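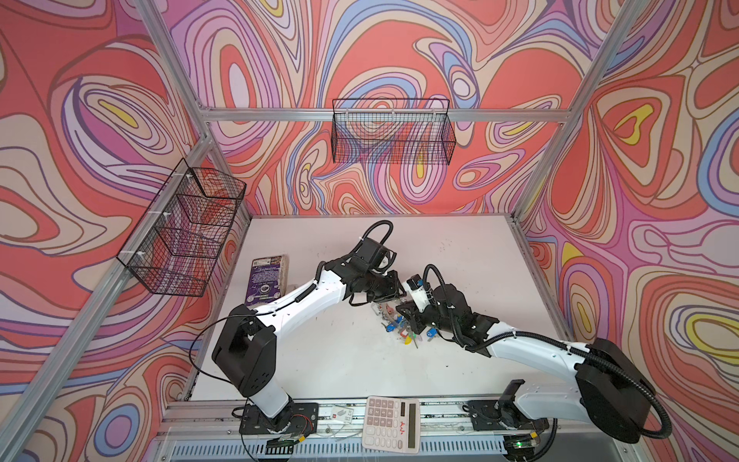

Two Arms Are Better Than One: How the Clotbridge Tabletop Robot Learns to Tidy Up

Have you ever reached into a drawer for one little thing and pulled out a whole tangle of other things with it? Keys hooked onto clips, clips hooked onto more clips? Your hands know what to do. One holds on, the other wiggles and tugs, and pretty soon you have what you wanted. You were probably thinking about lunch the whole time!

For a robot, a small jumble of keys and colorful clips is a very big puzzle, and it's a lovely place to start if you want to understand the Clotbridge kit, a pair of robot arms made by a company called Nakico for schools, libraries and clubs.

What comes in the kit?

The kit has two arms, a left one and a right one. The long white pieces are called links, and you can think of them as the bones. The black chunky parts between the bones hold the motors, and those are a bit like your shoulder, your elbow and your wrist all rolled together (except that they hum a little when they move, and I hope yours don't). Black cables run along each arm to carry power and messages.

At the end of each arm is a gripper. That's the robot's hand. It has black fingers that open and close, and although it can't wave or play the piano, it can pinch, and pinching turns out to be useful for all sorts of jobs.

Each arm is bolted down at the front of the table, so it can't tip over when it stretches. There are walls around the work area too, and you can cover them with any paper you like. Wild swirly patterns are very welcome. Wire baskets can be tied to the walls for holding bits and pieces.

How does it know what to do?

Well, it doesn't, at first! A new robot arm is a bit like a new puppy that has never heard the word "sit." Somebody has to show it.

With the Clotbridge kit, a grown-up or an older student moves a pair of smaller handles, and the big arms copy every move. The computer remembers it all: how far the elbow bent, when the fingers closed, what the camera saw. One try like this is called a demonstration. Lenka Krajčí, who wrote the lessons that come with the kit, suggests 38 demonstrations for an easy job like moving a block. Sorting small things takes far more. The team at Nakico recorded 2,000 for their sorting lesson, and they took turns so that everybody's shoulders got a rest.

After that, the computer looks for patterns in all those tries, and then it has a go by itself. It will make mistakes. It may pinch the air next to a key, or pick up three clips when you wanted one. That's fine. You show it some more, and it tries again.

Why are keys so tricky?

Keys are thin and they lie flat, so there isn't much for the fingers to grab. Metal is shiny, and a bright spot of light can fool a camera about where the edge is. And when things are tangled, pulling on one moves its neighbors! Two arms also have to share the same space without bumping elbows, which you'll understand if you've ever made pizza with a brother or sister.

Is it a good kit for you?

It's best for children aged 12 and up, working with a grown-up. The lesson book has 24 activities, and my favorite is Activity 9, where the arms pass a spoon to each other. Younger children can still watch, guess what will happen next, and choose what goes on the table.

A few rules to remember:
Keep your hands outside the walls while the arms are moving.
Tie back long hair and roll up floppy sleeves.
Know where the stop button is before you begin.

Try it yourself

Ask a grown-up for some old keys and a few clips, and put them in a pile. Now pick them up one at a time using only your thumb and one finger on each hand. Next, put on thick mittens and do it again. Now you know a little of how it feels to be a gripper!

Words by Obinna Omoregie for the Birkett Children's Science Page, October 2023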